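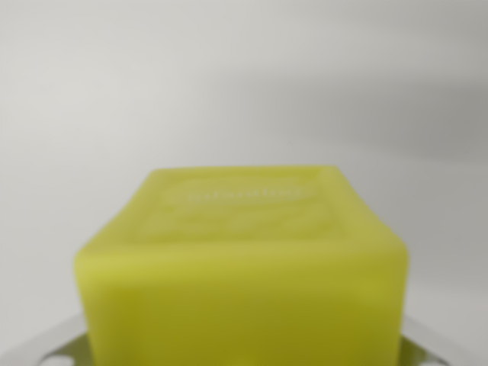

Three Hundred Goes Before Lunch

Gemma Fabbri starts at 7 in the morning, when the building at Histside is quiet and the light is easier to manage. Her job at Bovance is to steer a robot arm by hand while it records what its wrist camera sees. Each attempt is called an episode. The target this season is 3,000 of them, all with small household things in plain colours.

"You get a feel for it," she says. "The first week I was hopeless. I kept coming in too low."

The recordings go to Raed Obeidat, who trains the model that will one day have to do the reaching by itself. He wants variety more than polish. A cube should turn up square to the camera, then a few degrees off, then in poor light. Blurry pictures stay in the set - the arm will see plenty of those when it's working.
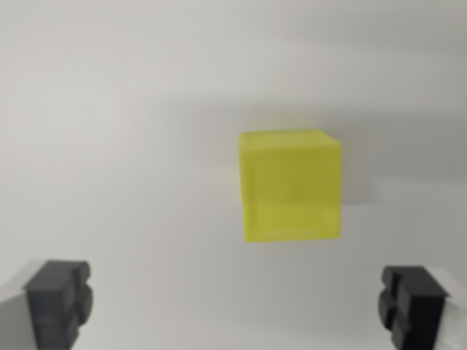
Fingers apart, with a yellow cube ahead of the gripper.

Slow or clumsy episodes are kept too, provided the operator marks them. Only the ones where the arm faults are thrown out, and in March that was 27.

Soap was Chih-ming Ko's idea. He had been through the object list and found it was nearly all blocks, and he wanted a shape with rounded corners and some lettering pressed into it.

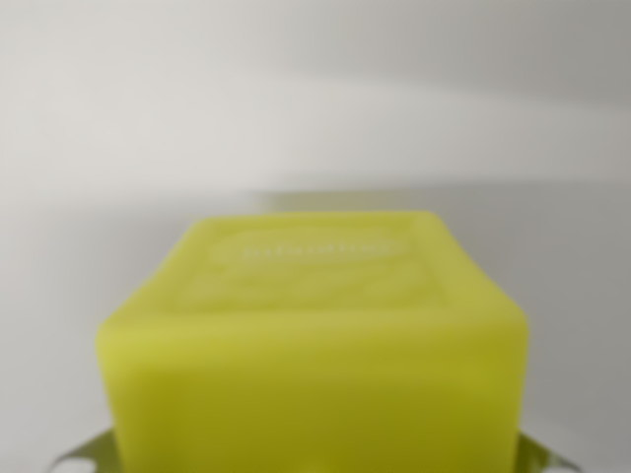 He has since asked for 13 more items, most of them from the bathroom cupboard. Fabbri would like a second operator before they arrive. On a good day she gets through 300 episodes before lunch, and her wrists let her know by the afternoon.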